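Weigh-In at Clerau
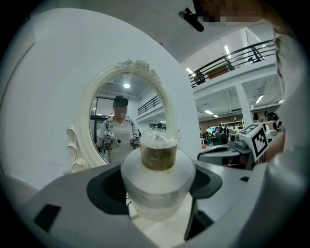 The contract with Lorkell set the limit at the flyweight line and allowed no tolerance. The fighter stood on the scale at the Clerau sports hall and the digits settled 3 ounces over. The commission rule gave him one hour and a second attempt. His coach wrote the time on a strip of hand tape and stuck it to the door of the changing room. On the other side of the room, in front of a mirror, was a clear plastic cup with a domed lid, and near the top of it a band of something brownish-amber. The fighter looked at it for longer than he meant to. He had taken no fluid since the night before. He turned the bench so that it faced the lockers and sat down again.

The method was the usual one. Plastic suit, two pairs of socks, hood up, skipping rope. Five minutes on, one minute off. The coach scraped the sweat from his forearms with the edge of a membership card, since sweat left on the skin slows the next of it. They did not talk. At the fourth interval his calves cramped and they switched to shadow boxing - jab, level change, jab.

He had fought 2 times for Jusance, the smaller promotion, and made weight on both occasions with a pound to spare. That was in February of the previous year, before the shoulder. The purse for the Lorkell bout was $2,000. A miss would cost him a fifth of it, paid to the opponent, and the Ó Briain gym took its percentage from whatever remained. He did the subtraction between intervals and got a different answer each time.

At fifty minutes the coach took the tape off the door. They walked back down the corridor with a towel over the fighter's head. An official held up a second towel in front of the scale, and he stripped and stepped on with his eyes shut. He let all the air out of his chest, though he knew air made no difference.

The official read the number aloud and wrote it on the sheet. The coach asked him to read it again, and he did, in the same voice. The fighter stepped down and asked where he had to sign.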